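Small Print, Small Packets
How makers of everyday goods are rethinking instructions for use

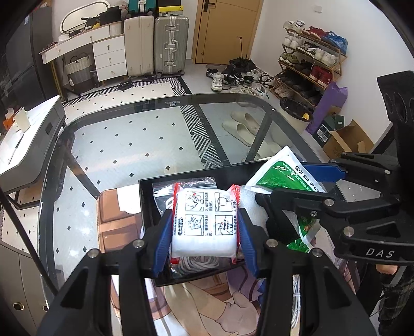 Instructions for household goods were once written last, by whoever was available, and printed on whatever paper remained in the budget. At Grecu, a maker of kitchen and bath supplies, that practice ended after a review of customer mail found that most complaints concerned products in good working order. The buyers had simply not understood how to use them. The company has since moved its shortest instructions from folded leaflets to the packaging itself. The format is a familiar one in many countries: a small white plastic packet with crimped red ends, for instance, may carry four line drawings on its face, two over two, with a few Chinese characters and step numbers set beside them. A reader with no knowledge of the language can still study the drawings.

The leaflet has not disappeared. Rules on warnings, materials and disposal require more words than a packet can hold, and legal departments tend to add to them each year. Grecu's longest sheet, for a wall-mounted water filter, ran to 74 paragraphs before it was shortened last November. The revised version places the installation steps first and moves the warranty terms to the back.

Much of the revision work is done by outside studios. Pliver, which prepares instructions for appliance and hardware firms, keeps a library of 1,495 approved drawings, each showing a single action: tear, fold, press, pour, wait. "Wait" has proved the most difficult. A clock face is understood by most adults, but many readers take the position of the hands as a time of day. The studio now prefers a plain number beside an hourglass, and continues to receive objections to the hourglass.

Arrows present a separate problem. A curved arrow may mean turn, flip or return to the start, and designers trained in different schools hold firm views on the matter. Pliver's house guide gives 2 pages to arrows alone.

Testing remains the costliest stage. Skasum, a research firm, recruited 600 households for a study commissioned by Ativeck, a supplier of cleaning products. Participants received the goods at home and were asked to keep a written record of each use. Many reported that they consulted the instructions only after a first attempt had failed. Older participants were more likely to read them in advance - and more likely to keep them afterward, often in a kitchen drawer.

Ativeck has responded by printing the correct dose on the inside of the cap, where it is seen at the moment of use. The text on the bottle is unchanged. A second study, limited to refill pouches, is in preparation, and its findings will be shared with the company's printers before the next packaging order is placed.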